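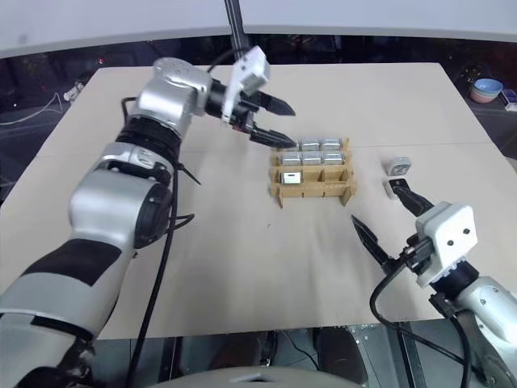
*Two arms, one small wooden rack: the bench where Trirnby's planner earns its keep. Two small items lie loose on the table.*

Natalie Bunting has a habit of talking to her software while it is thinking, much as you might talk to a kettle. "Come on, love," she says, and a grey line on her screen bends itself round a wooden divider and turns green.

The line is a path, and drawing it is the whole business of Trirnby, the motion planner that she and Nigel Nuttall have been writing at Neveck for 4 years now. Give it two arms and a rack of little metallic blocks, and it has to decide which hand goes where, in what order, and how to keep the pair of them from knocking elbows over the middle of the table (they used to do this a great deal, and Nigel still winces at the memory).

A rack is a wonderfully awkward thing to plan around. The boards are thin, the compartments sit close together, and a block going into an empty one has neighbours to mind. The first version of Trirnby treated all that woodwork as one solid lump, and so it very sensibly refused to go anywhere near it. The present one keeps a separate model of each compartment and marks it full or free every time the perception side sends a fresh guess -- and it is a guess, Nigel is keen to stress, particularly with shiny things, which throw the light about and confuse the depth readings no end.

His answer was to let the planner carry its doubts along with it. If a block's edge might be in either of two places, the path leaves room for both, and the fingers slow down as they get close. A full plan now takes 219 milliseconds, down from 540 last June, and most of the saving came from a tidy-up of the collision checker that Natalie had been putting off all winter.

There are still 348 open tickets, a good many of them about cables. Greenwood, the simulator they test against, has no proper notion of a cable at all, and so a move that looks lovely on the screen can come out rather tight on the bench. Natalie has started on a fix, and the first piece of it goes to their partners in Flotuvport once Nigel has finished arguing with her over the file format.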